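I drank bad pour-over for years before I worked out that my recipe was the problem, so this is the routine I use now. It makes one big mug. My friend Lizelle Baloyi taught me most of it, and I've only fiddled with the ends.

## What you need

- 31 grams of coffee, ground about like coarse sand
- 500 grams of water, just off the boil
- a cone dripper, a paper filter and a scale

Glass, plastic, ceramic — use whichever cone you've got. I like the ribbed glass kind (the ribs keep the paper from sticking to the wall, and the water drains better for it). 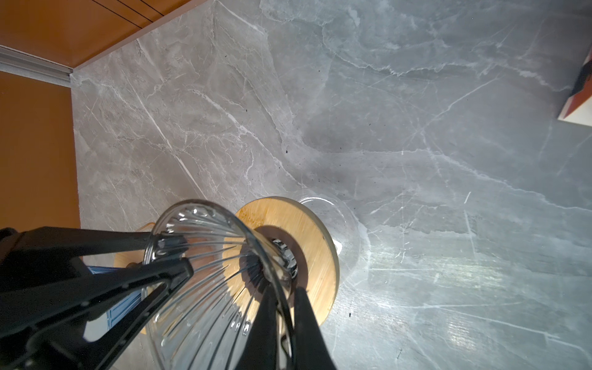
## Rinse and bloom

Fold the filter along its seam, drop it in and pour hot water all over it. Dump that water out! I forget this maybe once a month and end up with papery coffee.

Tip in the grounds and give the cone a shake to level them. Pour in 50 grams of water, start your timer and wait until it reads 45 seconds. Fresh beans will puff up like a muffin. Older ones just sit there, but they'll still make a decent cup.

## The main pours

Split the rest into 3 pours, going in slow circles from the middle outward. Let the level drop most of the way between them, and don't chase the grounds up the sides. 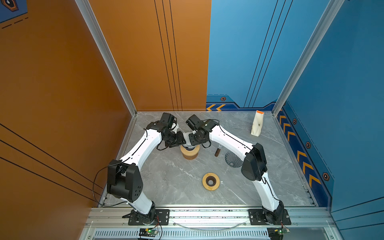
*Photo: Erick Mwaipopo*

Mine finishes dripping at three and a half minutes. If yours runs a lot longer, grind coarser next time. If it races through and tastes sour, go finer — one notch, then taste again before you touch anything else.

Swirl the coffee before you drink it, and rinse the cone while it's still warm.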